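Project Report — Reading the Family Memoir
Unit: Life Writing and Migration
Submitted by Periklis Psarras, 7/30/24

What I set out to do

My proposal said I'd look at how second-generation writers handle silence in family memoirs. Too big. My supervisor said so and she was right. So it got cut back to one book, Dristetti, and one question: who gets to speak in it, and what does the author do about the people who won't?

Dristetti is a memoir in 24 short chapters, put out by Genley, a small press. The title is the name of the street in Melbourne where the author's grandparents ran a shoe repair shop. The author writes under one name only, Sarantis, which was the shop's name and her mother's maiden name. I'll use it here too.

Method (short)

Read the book twice. First time straight through, second time with a spreadsheet. For every stretch of direct speech I logged the speaker, chapter, language (English, Greek, mixed) and whether the author was present when it was said or got it second hand. Also kept a reading diary, which was meant to be daily and wasn't.

I ended up with 3,758 words of direct speech typed out. Took much longer than planned. Would not do it by hand again.

Secondary reading was thinner than I'd like. The library had the main theory books but two were on loan all term, so I worked from my lecture notes for those and have said so in the reference list.

What I found

The grandfather talks the most. Not a surprise, he's the storyteller and the book is more or less built around his stories of the boat, the boarding house, the first winter. What did surprise me was how little of it the author heard herself. Most of his speech comes by way of an uncle, who is clearly editing as he goes, and Sarantis lets us see it. In chapter nine the uncle tells the boarding house story and the landlady is kind. In chapter fifteen he tells it again and she's locked the pantry. No comment from the author either time. I missed it on the first read completely.

The grandmother barely speaks. I had her down as the silent figure and was going to write the whole discussion around that, but the spreadsheet made me go back. She has few lines but they are all first hand, all said to the author, and nearly all in Greek with no translation. I can read Greek (slowly) so I got them. A reader who can't will see a row of letters and move on. They're mostly instructions. Turn that down. Close the gate. Bring me the little hammer. One is a question, in the second last chapter, and it's the question the whole book has been circling. I won't quote it, it doesn't work out of context.

So my reading now is that the book sets two kinds of memory side by side. One is fluent and in English and has been handed around the family until it's smooth. The other is short, practical, and only half available to us. Sarantis never says which she trusts more. I think the arrangement of the chapters says it for her, the grandmother gets the last line of the first chapter and the first line of the last one.

The mother is the gap I can't account for. She's in nearly every chapter, driving people places, signing forms at the hospital, and she's quoted twice. Could be privacy, as she's living and the grandparents aren't. Could be that there was a falling out. There's an afterword thanking her "for reading it anyway", which you could take a few ways. I went back and forth and have left it open — I don't think the text settles it.

Comparison text

The marking guide asked for one. I used Utormont, a book of linked essays about a Canadian farming family, same press, published in September the year before. Only had time for the first half. It handles speech in the opposite manner, almost no quotation, everything folded into the narrator's own sentences. The effect is calmer and I got bored with it sooner, though a classmate who read it for her own project thinks it's the better book and made a decent case. Her point was that quoting your relatives makes them sound like characters and paraphrase is more honest about who's holding the pen. I've put that in because it's the best objection I heard to my argument and I haven't fully answered it.

Problems

Counting words tells you how much someone speaks, not how much weight it has. I knew this going in and still let the numbers lead the draft for too long.

My categories were rough. "Mixed" covered everything from one Greek endearment in an English sentence to a full argument switching back and forth. Should of been at least two columns.

I'm also Greek-Australian, my own yiayia said "close the gate" about forty times a day, and I probably favour the grandmother for that reason. Tried to keep it out of the analysis. It's in there anyway.

The presentation

Gave it to the tutorial group in week ten. Ran over. Cut the Utormont section on the spot and nobody seemed to mind. Best question was whether the untranslated lines are a gift to Greek readers or just a locked door for everyone else. I said both and then couldn't say much more. The discussion section was rewritten after that, and the paragraph on the grandmother's question is new.

If I did it again

Start with the grandmother. Get the library holds in early. Finish the comparison text before writing about it, obviously. And I'd like to look at the Genley list as a whole, to see if leaving dialogue untranslated is a house habit or was her own call. 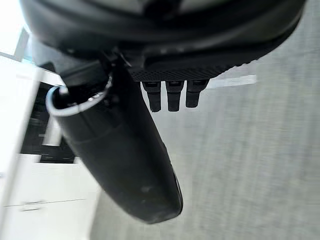 I did write to the press to ask and haven't heard back yet. If they reply before the marks are finalised I'll send a note through to go with the apendix, otherwise the spreadsheet stands as submitted, with the chapter fifteen rows corrected.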